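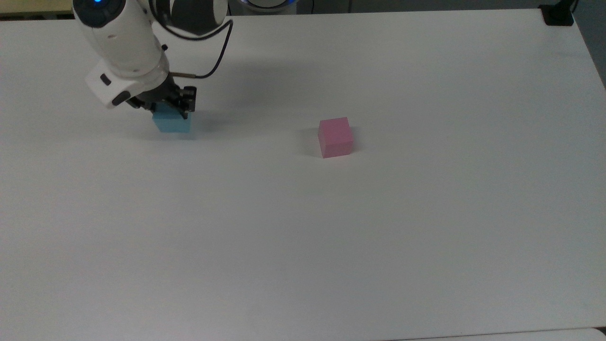 Pink and light blue cubes on the white table at Kirell.

Cube stacking comes to Kirell, and I had a go
13/03/2022

I've walked past Kirell more times than I can count and never bothered to go in, so shame on me. This weekend they're running an open house all about blocks and stacking (yes, blocks, like you had when you were four!) and I ended up staying way longer than I'd planned.

Ylva Haugland put the whole thing together, and she told me she wanted it plain on purpose. White tables, soft colors, lots of elbow room. "If you give people a mountain of toys they grab everything at once," she said. "Give them a pink one and a blue one and they slow right down." I rolled my eyes a little at that, and then spent ages fussing over whether my blue cube was straight.

It's harder than it looks, okay? You bring the top one down thinking you're dead center, you let go, and there's a little lip of pink peeking out along one side. Then you nudge it, and now there's a lip on the other side. Frida Lauritsen, who was helping at the door, told me to look at the edges and forget about the middle, and my next try was a whole lot better.

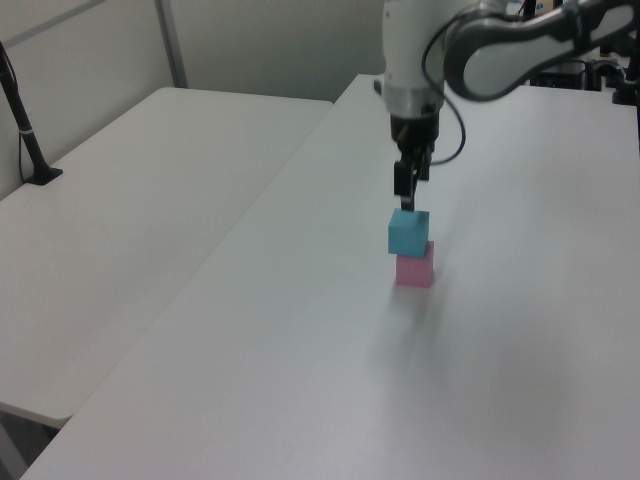

After that I got cocky and signed up for the tower round, which uses the bigger sets from Dudomier. The best tower of the day so far was 16 blocks high when I left. Mine was 8, and I'd like it on the record that somebody bumped my chair.

Ylva says 76 people came through on the first morning, a lot more than she'd expected for an event with no prizes and no music. There's coffee in the hallway, plus a shelf of loaner sets you can take home for the week if you leave your name.

The open house runs until six tonight and it's free. If you miss it, they're planning a longer one in June, with a table just for toddlers. I'll be back for the tower round, and I'm bringing my own chair.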